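Gadow Wooden Tangram Tray

Seven pieces, one square tray, natural wood border

I've been selling wooden puzzles out of our little shop for a while now, and this is the one I end up giving away most often. Birthdays, new babies with bored older siblings, my own dentist's waiting room (long story). It's a tangram, so you get the classic shapes: two big triangles, one medium, two small, a square and that slanted parallelogram everyone forgets how to flip. They come in bright colors and sit in a flat wooden tray with a plain border you can get your fingernails against.

Ages 5 and up is what we put on the label. Younger kids can have fun stacking the pieces if you're sitting right there with them, but the small triangles really are small, so please don't hand it to a toddler and walk off.

If you've never done one of these, fair warning – filling the square again is harder than tipping it out! My first try took me most of a Sunday afternoon and two cups of coffee. I'd get six pieces sitting beautifully and then have a hole that was nothing like the piece in my hand. Start with the big triangles, that's my whole strategy, and let the little ones fight over what's left.

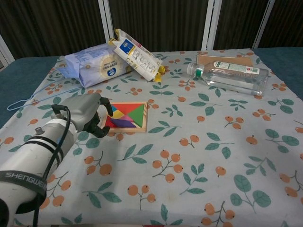
Once you've got the square down, there's a folded sheet in the box with 36 outlines to copy. Cats, boats, a running man, a teapot that I swear is impossible. The solutions are on the back, printed upside down, and I've learned to fold that side under before I give it to my family. The outlines get harder as you go, so let the kids have the top row and keep the bottom row for yourself.

The fit in the tray is snug, and I like it that way because the pieces stay put when you carry it to another table. If you want them out fast, turn the whole thing over onto a cloth and give the back a tap. A tablecloth is nice to play on anyway – it's quieter, and the pieces don't skate away from you.

To clean it, use a barely damp cloth and let it air dry. Don't soak it and please don't put it in the dishwasher. (Somebody asked. Somebody had also already done it.)

We also carry the Iklow set, which has the same shapes in bare wood if you'd like to paint your own. The pieces don't swap between the two trays, so don't order one as spares for the other. If you lose a piece from your Gadow, send me a note with the color and shape and I'll see what I have in the drawer.

Orders usually leave the shop in around 2 days. Gift wrap is brown paper and string, and you can add it at checkout.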